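Ticket 493
Producto: Kalia, módulo de archivo y fichas de autor
Cliente: Skunance, revista de reseñas literarias
Prioridad: media
Estado: resuelto, con una observación pendiente

Asunto: las citas de contracubierta aparecen como texto de la reseña

Buenos días:

Escribo en nombre de la redacción de Skunance. El español no es mi lengua materna, así que les pido que me pregunten si alguna frase no queda clara.

En abril hemos pasado todo nuestro archivo a Kalia. Son 1.345 reseñas, la mayoría de novela y de cuento. La importación terminó sin mensaje de error y los títulos, las fechas y los nombres de los autores están correctos. El problema lo ha notado primero un lector, que nos preguntó por qué llamábamos "obra maestra indiscutible" a un libro que en el párrafo siguiente tratábamos bastante mal.

En nuestra base antigua cada reseña tenía dos campos separados. Uno era el texto del crítico. El otro se llamaba "faja" y contenía las frases promocionales que la editorial imprime en la cubierta. Nosotros lo mostrábamos en gris, al pie, con el nombre de la editorial. Ahora la faja está pegada al comienzo de la reseña, en el mismo tipo de letra y sin comillas. Parece que la frase la hemos escrito nosotros.

He comprobado lo siguiente:

1. El defecto está en 561 reseñas. Son las que tenían el campo "faja" relleno.
2. Si abro la reseña en el editor, la frase ya forma parte del primer párrafo. No es solamente una cuestión de la plantilla.
3. He vaciado la memoria del navegador y he probado desde otro ordenador. El resultado es el mismo.
4. En el fichero que exportamos, la faja está entre sus propias etiquetas. Lo he mirado en varias novelas de Prudico, que es la editorial que más frases de este tipo nos manda.

También el buscador se ve afectado. Si un lector busca "debut", le salen libros de escritores con una carrera larga, porque la palabra estaba en la faja de su primera novela, que se reeditó después.

Quedo a la espera de sus noticias y les agradezco de antemano su ayuda.

Redacción de Skunance 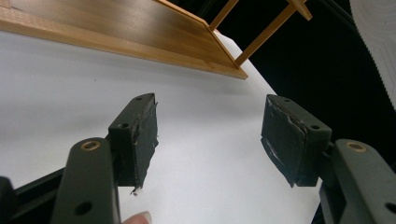 Soporte Kalia: Gracias por el detalle, se entiende todo perfectamente. El importador reconoce como campo aparte "cita", "extracto" y "sinopsis", pero no "faja". Cuando encuentra una etiqueta desconocida, vuelca el contenido en el cuerpo del texto. ¿Han editado ya alguna reseña después de la importación? Si volvemos a importar, esos cambios se perderían.

Respuesta del cliente, 11:20

Sí, hemos corregido a mano 4 reseñas, las que estaban en portada. Tengo copia de ellas y puedo introducirlas otra vez sin dificultad. Las otras no las hemos tocado.

Una pregunta: ¿es posible que la faja pase al campo "cita"? Yo preferiría que no. En nuestras reseñas la cita es un fragmento del libro que elige el crítico, y mezclar las dos cosas nos dejaría casi en el mismo punto que ahora.

Soporte Kalia, 12:05

De acuerdo, no usaremos "cita". Creamos un campo propio con el nombre "faja", visible al pie y excluido del buscador. Hacemos antes una prueba con las reseñas de los libros de Amrani, que son pocas, y nos dicen si está bien.

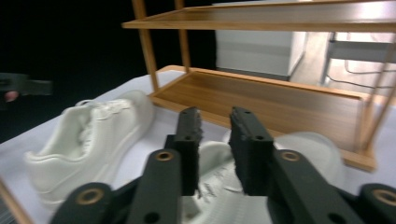
Adjunto 2. Pinza negra con los dedos separados; entre ellos, un zapato blanco.

Respuesta del cliente, 16:40

He revisado la prueba de Amrani. La faja está al pie, en gris, con el nombre de la editorial delante. El primer párrafo vuelve a ser del crítico. Si busco "debut", ya no me salen los libros que no corresponden.

He encontrado una sola cosa rara: en las fajas con dos frases de procedencia distinta, el salto de línea entre ellas ha desaparecido y se leen como una sola opinión. No es grave, pero a veces son dos periódicos que no dicen lo mismo.

Por nuestra parte pueden importar el archivo completo.

Soporte Kalia, 18:15

Importación completa terminada. Las 561 fajas están en su campo. El salto de línea lo hemos anotado como observación aparte, entrará en la próxima revisión del importador. Mientras tanto, si ponen una barra entre las dos frases, se muestra bien.

Respuesta del cliente, 18:50

Confirmado. He vuelto a introducir las reseñas de portada y se ven como antes. Para las fajas dobles usaremos la barra. Les ruego que dejen abierta la observación hasta que podamos probarlo.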